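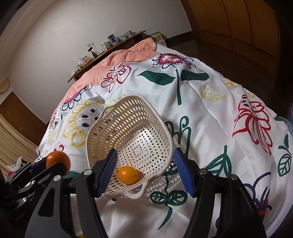 Cesto plástico perfurado com alça, sobre colcha de fundo branco com estampa floral

Avaliação: cesto plástico perfurado Vallness, modelo 910

Publicado em 17 de abril de 2025
Seção de Utilidades Domésticas - Portal Tirkevex

A presente avaliação integra a série dedicada aos artigos de organização de pequeno porte e trata do cesto perfurado Vallness 910, destinado ao acondicionamento de frutas, à lavagem de hortaliças e à guarda de objetos leves. O produto foi adquirido no comércio varejista, pelo preço corrente, e permaneceu em uso doméstico regular por 60 dias. O fabricante não teve acesso prévio a este texto.

Apresentação e acabamento

O cesto é fornecido em peça única, em tom branco-creme, sem tampa e sem acessórios. A borda tem contorno quadrado de cantos arredondados, formato que aproveita melhor a prateleira do que os modelos circulares da mesma faixa de preço. As paredes são vazadas por fileiras de fendas ovais alongadas e o fundo recebe pequenos furos redondos. A superfície interna do fundo é brilhante e reflete a luz com nitidez, o que facilita perceber resíduos no momento da limpeza.

A alça em laço projeta-se para além da borda e, na borda, há ainda um segundo trecho de pega, de desenho ondulado. No exemplar avaliado não foram encontradas rebarbas cortantes. Havia, contudo, um ponto áspero na face externa da borda, correspondente à marca de injeção, que foi removido com lixa fina. Trata-se de defeito menor, mas que o controle de qualidade deveria ter identificado.

A etiqueta adesiva estava colada diretamente sobre uma das paredes e deixou cola em várias fendas. A remoção exigiu água morna, detergente e paciência. Recomenda-se ao fabricante a adoção de etiqueta de papel presa à alça.

Uso com frutas

O emprego principal durante o período de avaliação foi o armazenamento de frutas cítricas. A ventilação mostrou-se satisfatória: as frutas mantidas no cesto conservaram a casca firme por tempo superior ao observado em uma fruteira de louça utilizada como referência, embora o teste não tenha tido caráter laboratorial e a diferença possa decorrer, em parte, da posição de cada recipiente na cozinha.

As fendas laterais são estreitas o bastante para reter tangerinas pequenas e limões. Uvas soltas e tomates do tipo cereja também permaneceram no interior sem dificuldade. Já as folhas de ervas frescas tendem a prender-se nas aberturas, sobretudo salsa e coentro, e precisam ser retiradas uma a uma.

Por ser liso e rígido, o fundo não oferece amortecimento. Quando há poucas frutas no recipiente, elas rolam ao menor movimento e batem contra as paredes. Para pêssegos maduros, caquis e outras frutas delicadas, convém forrar o fundo com um pano de algodão dobrado.

Uso na lavagem

Como escorredor, o desempenho foi adequado. A água passa com rapidez pelos furos do fundo e o fluxo não se acumula nos cantos, desde que o cesto esteja levemente inclinado. Em posição inteiramente plana sobre a pia, forma-se uma película de água sob a base, e o esvaziamento torna-se mais lento. Pés de apoio, ainda que de pequena altura, resolveriam a questão.

O cesto não substitui uma peneira. Arroz e lentilha passam pelos furos ou neles se alojam, e o uso com grãos não é recomendado.

Uso fora da cozinha

O artigo foi empregado também em quartos e na área de serviço. Sobre a cama, serviu de apoio à separação de itens pequenos durante a arrumação. Por ser leve, não marca o tecido, mas tomba com facilidade em superfícies macias, especialmente quando a carga se concentra em um dos lados. A estabilidade é nitidamente melhor sobre mesas e bancadas.

Na área de serviço, acomodou prendedores, panos e escovas. As perfurações permitem que objetos úmidos sequem sem odor. Convém evitar o depósito de agulhas, botões miúdos e peças semelhantes, que podem atravessar as aberturas.

Limpeza e conservação

A limpeza diária é simples e dispensa produtos específicos. As fendas, porém, exigem escova de cerdas macias ao menos uma vez por semana, dado que a poeira se fixa nas bordas internas. Ao final do período não se constatou amarelamento perceptível. A tonalidade clara evidencia manchas de molho e de beterraba, que cederam após imersão em solução de bicarbonato.

Comparação com modelo próximo

Para fins de referência, foi examinado o cesto Gando 961, de proposta equivalente. O modelo da Gando possui paredes mais espessas e 2 alças simétricas, característica que favorece o transporte com carga elevada. Em contrapartida, ocupa mais espaço no armário e não se encaixa em outro da mesma linha. O Vallness é preferível para residências com pouca área de guarda - sobretudo quando se pretende empilhar várias unidades vazias.

Pontos favoráveis
Boa ventilação das frutas
Peso reduzido
Contorno que aproveita bem a prateleira
Empilhamento das unidades vazias

Pontos desfavoráveis
Ausência de pés de apoio
Etiqueta de remoção trabalhosa
Instabilidade sobre superfícies macias
Acabamento irregular na marca de injeção

Parecer

O cesto Vallness 910 atende à finalidade declarada e recebe a classificação Ok, correspondente, na escala deste portal, aos produtos recomendados com ressalvas. A indicação aplica-se ao uso doméstico com cargas leves. Para transporte frequente de volumes pesados, sugere-se a consulta à avaliação do modelo Gando. Uma nova verificação do exemplar, voltada ao desgaste da alça e à alteração de cor, está prevista para setembro, e seus resultados serão acrescentados a esta página.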